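Print this item | E-mail this item
Reading time: 5 minutes

The Town Clock Is Wrong Again, and We Are Having a Meeting

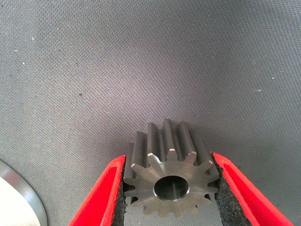

Reda Naciri would like it stopped altogether. A stopped clock, he wrote to us in March, at least lets a person make arrangements, and he would sooner walk past a dial that has said ten past four since the spring than one that is nine minutes fast on his way to the bus and five minutes slow on his way home. He asked us to print this and we said we would, and then we ran the item on parking instead. Sorry, Reda.

For those who moved to Stosthorpe recently, the clock is the one on the side of the old grain exchange, facing Badawi Street. It has a white dial and black hands, and a second dial around the back that can be seen only from the bank's drive-through lane. The two dials run off the same works and have not agreed with each other in my lifetime. People on the north side of town swear by the back one. I have lived on both sides and can report that they are equally wrong, though the north side gets it with better parking.

The present trouble dates from the winter. The clock began gaining in the cold, as it always does, and somebody went up and let the pendulum down a little, as somebody always does. Then came the warm week, and somebody else, who had not heard about the first somebody, went up and let it down some more. By the end of that week the one o'clock strike was landing in the middle of the elementary school's afternoon announcements. The school coped. The lunch counter across the street did less well, because a certain kind of customer believes a bell over a menu and wanted the breakfast price.

There is supposed to be a notebook up there for exactly this. There is one. The last entry says "oiled" and has no date or initials.

A short word about winding, as people keep asking. The clock has two weights, one for the time and one for the strike, and both have to be cranked up by hand every week. The strike weight is the heavy one. If you wind the time side and skip the strike side – and anyone who has climbed those stairs in August will understand how this happens – you get a clock that is right and silent for a day or two, which generates more phone calls than a clock that is loud and wrong. We have tested this more than we meant to.

The winding is shared out among whoever signed the sheet at the hardware store. At the moment that is me, Adel Berrada, and a name none of us can read. Adel has done it longest. He takes the stairs without stopping and then stands at the top being polite about how long the rest of us take. His view of the clock is that it is perfectly sound and that it has been fussed over. His view of the rest of us can be worked out from that.

So, the choices. There are more than I would like.

The first is the full overhaul. The works come down, travel to a shop in Rerkirley, and are taken apart, cleaned, and put back with new bushings where the old ones have worn oval. The shop wants 18 weeks. I asked whether that was a firm 18 weeks and was told that it was a clockmaker's 18 weeks, with a look. During that time both dials would be dark, and the town would have to rely on the several thousand accurate clocks its residents carry in their pockets.

The second is to convert it to electric. Iltell has sent a very handsome folder on this. An electric drive would keep perfect time, wind itself, correct itself for daylight saving, and send a message if it felt unwell. The old works would stay in the tower behind a rail where the public could admire them, supposing the public could be got up the stairs. Every person I have mentioned this to has said it is obviously the sensible thing, and every one of them has then said they would vote against it. I am no better. I read the folder twice, agreed with all of it, and put it under the toaster.

The third is to leave it alone and agree on who is allowed to touch the pendulum nut. This is free. It was also the plan in each of the last two years, when we agreed on it warmly and went straight on not doing it.

There is a fourth suggestion, which came in on the back of a water bill, to set the clock 30 minutes fast on purpose so that everyone would know it was wrong and could do the arithmetic. I mention it for completeness. The handwriting was very good.

Please note what is not on the table. We are not moving the clock to the new library. We are not lighting the dial blue. We are not replacing the bell with a recording of a bell, however nice the recording, and the gentleman who left the recording in my mailbox may have it back any time.

The meeting is on 7/18/22, upstairs at the grain exchange, at seven in the evening by your own watch. I put it that way deliberately. Last year I wrote "when the clock strikes seven" and half the room arrived to find the other half stacking the chairs. Use the side door; the front one sticks in humid weather and has to be lifted as you push. There will be coffee and there may be pie – Adel says pie, but he has said pie before.

If you want to see the works beforehand, come along when I wind and hold the flashlight. Wear shoes you don't care about. Bring nothing loose in your shirt pocket, as my reading glasses are still down behind the strike weight and I would hate for them to have company.

Until then, the front dial is fast. Or it was this morning. Check the back one if you are at the bank anyway, and let Reda know.

Print this item | E-mail this item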